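Senico Wall Whiteboard: Set-up and Care Guide
Section 4. Cleaning the writing surface

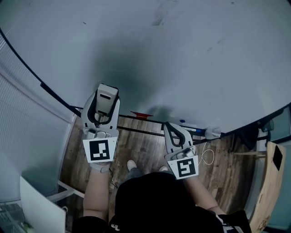
A board in daily use needs two kinds of cleaning. The first is the dry wipe, which you make after each use. The second is the wet clean, which you make when the dry wipe leaves a grey film behind. This section explains both, and also the care of the marker tray.

Please read Section 2 (Fixing to the wall) before you clean a newly fitted board. The wall fixings must be fully tightened before you press on the surface.

4.1 What you need

One dry felt eraser or a soft dry cloth
Two microfibre cloths, clean and without fabric softener
Foswood board cleaner, bottle of 700 ml, or lukewarm water with a drop of washing-up liquid
A small dry brush for the tray

4.2 Dry wipe

1. Put the caps on all markers and lay them flat in the tray.
2. Begin at the top left corner of the board. Wipe downwards in straight strokes, each stroke a little over the last one.
3. Do not wipe in circles. The ink dust is then only moved from one place to another and becomes a dark smudge.
4. When the eraser is grey, knock it out over a bin or use its other side.

Note: Fresh ink needs a few seconds to dry. If you wipe too early, it smears.

4.3 Wet clean

1. Make first a dry wipe as in 4.2. Never begin with the wet cloth on a dusty board.
2. Spray the cleaner on the cloth. Do not spray it directly on the board, as liquid can run behind the lower rail.
3. Work on one part of the board at a time. For the model 106 it is enough to divide the surface in two halves. For the wider model 391 we advise four parts.
4. Turn the cloth often, so that a clean side is always on the surface.
5. Go over the whole board with the second cloth, which must be dry.
6. Wait until the surface is completely dry before you write again. Writing on a damp board makes the ink pale and damages the tip of the marker.

Caution: Do not use scouring powder, steel wool, acetone or a kitchen sponge with a rough side. They make fine scratches in which the ink stays, and these scratches cannot be repaired.

Caution: Wipe up drops from the floor at once. On a wood floor they can leave marks, and on any floor they are slippery.

4.4 Permanent ink and old writing

1. Draw over the old line with an ordinary dry-wipe marker, so that it is fully covered.
2. Wait a few seconds and wipe with a dry cloth.
3. Repeat if a shadow is still visible. After this make a wet clean of the same place.

4.5 The marker tray

1. Take everything out of the tray, also loose caps and magnets.
2. Brush the dust towards one end and catch it in a paper towel.
3. Wipe the tray with a damp cloth and dry it.
4. Put the markers back lying flat. Do not stand them upright with the tip upwards, the ink then sinks and they write weakly.

Note: The tray carries small things only. Do not lean on it and do not hang bags from it.

4.6 Spare parts

Replacement erasers are sold under the name Dirkon and come without screws or holder. Trays and end caps can be ordered from Deligiannis. Please give the model number, which is printed on the back of your set-up card.

Guide revised October 2022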